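Telecoms and the State: notes for session 5
Course leader: Tarcísio Aguiar

Last time we ended on who owns the cables. Now comes my favourite part of the course – who decides what may be sent down them, and at what price!

Start with the licence. A phone or broadband company can't simply dig up a road and begin selling. It needs permission to dig, permission to use a slice of the airwaves if it runs mobile masts, and in many countries a general licence on top. Each of these may come from a different office, and the offices don't always talk to each other.

Read the Grevinville case in your pack before the seminar. It's only 8 pages and it's wonderful stuff. A small firm, Hurent, wanted to bring fast broadband to 300 homes in a valley. The larger firm, Khumalo, already had ducts under the main road with plenty of space in them. Should Khumalo be made to share? 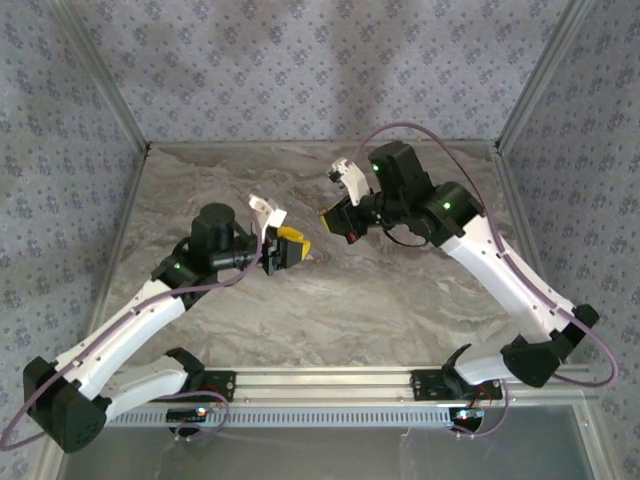

Page 2

The regulator said it should, at a price based on cost. Khumalo argued that it had taken all the risk of building in the first place and that forced sharing would put others off doing the same. I think both sides had a point, and I'd love you to come ready to argue for the one you like less.

Words to know: duct sharing, wholesale price, universal service, spectrum auction. Universal service is the one people mix up most. It means a basic connection for everyone at a fair price, wherever they live, and somebody has to pay for the costly homes at the end of the lane (often the other customers, through a levy).

Washington Mendonça's chapter on the Fivavach auction is the best thing I know on selling airwaves. Skip the maths on a first reading and go back to it later.
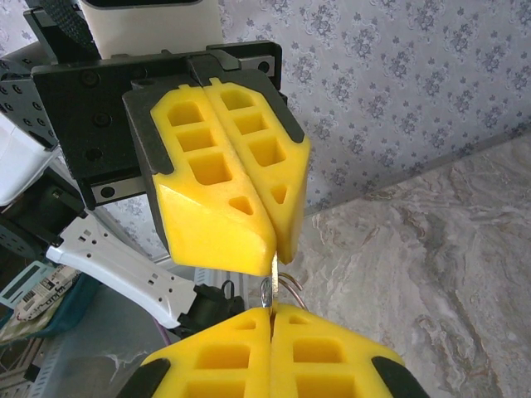 Why do governments auction spectrum when they could give it away?
An auction raises money for the state and tends to put the airwaves with the firms that expect to make most use of them, though very high bids can leave less to spend on masts.

For next time: one side of A4 on Grevinville, in your own words, and bring your phone bill if you have one.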